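How to Submit Written Comments on a Proposed Local Ordinance

Applies to: residents, tenants and small organizations in Stindley. Other towns use similar steps, but deadlines and word limits differ.

Before you start

You need three things: the file number of the proposed ordinance, the text of the current draft, and the closing time of the comment period. All of these are on the public notice. The notice is posted outside the town hall and on the clerk's page, under Pending Matters.

Check the draft number. A bill is often amended between first and second reading, and comments that cite an older draft are still accepted but may refer to sections that have moved. The short-term rental ordinance went through 2 drafts before its hearing, and Section 4 of the first became Section 7 of the second.

Step 1. Find the section you want changed

Read the definitions first. Most disputes over what an ordinance covers are settled there. Then find the operative section – the part that says a person "shall" or "may not" do something. Write down the section and paragraph number.

If the draft amends existing code, new language is underlined and deleted language is struck through. Text with no marking is already law and is not open for comment under this file.

Step 2. Write the comment

Use this order:

File number and draft number
Your name and street address
Support, oppose, or support with changes
Section and paragraph
The change you want, in full wording
Your reasons

The limit for the summary is 300 words. The clerk copies the summary into the council packet. Anything longer goes in an attachment, which is filed but not reprinted.

Give the replacement wording in full. "Section 7(b) should be fairer to tenants" cannot be moved as an amendment. "In Section 7(b), replace 'ten days' with 'thirty days'" can be. 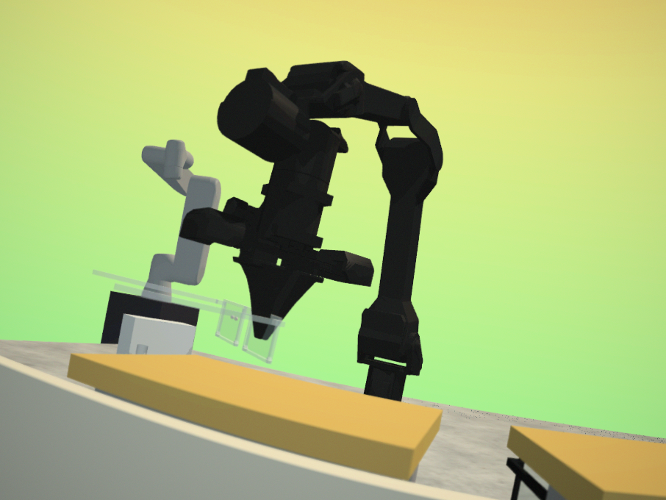 One reader, Medau Tenants' Association, wrote in to add that the same wording should be sent to the ward member on the day of filing, as a member has to move the amendment and the clerk will not pass on such requests.

That is correct for Stindley. Send the member a copy with the file number in the subject line.

Step 3. File it

By web form: the form is hosted by Umico and times out after a period of inactivity. Write the comment in a separate document and paste it in. Plain text only; tables and footnotes are lost.

By mail: address it to the Town Clerk, Comments Desk. Mail must be received by the deadline. A postmark is not enough.

In person: bring two copies and ask for one to be stamped.

Comment periods close at noon on Friday unless the notice gives a different time. The web form rejects anything sent later – there is no grace period.

Step 4. Confirm that it was logged

Each comment gets a log number. Look it up in the comment register on the next business day. The register for the Magalhães Street rezoning reached 3,823 entries, of which 136 were set aside for having no street address. A comment that is set aside can be corrected and filed again while the period is open.

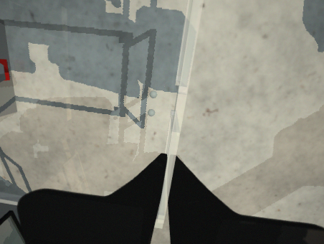
Can I change a comment after I have filed it?
File a new one before the deadline and write "Replaces" followed by the old log number on the first line. The clerk keeps both in the record, but only the later one goes in the packet.

Step 5. Follow the file

Subscribe to the file number, not the topic. Topic alerts are sent out weekly and can arrive after a vote. File alerts go out when an agenda is posted, when an amendment is moved, and when the file is tabled.

A tabled ordinance keeps its comments. If it is withdrawn and introduced again under a new number, the old comments do not carry over and must be refiled.

Related pages: Speaking at a Public Hearing; Reading a Council Agenda; Requesting Public Records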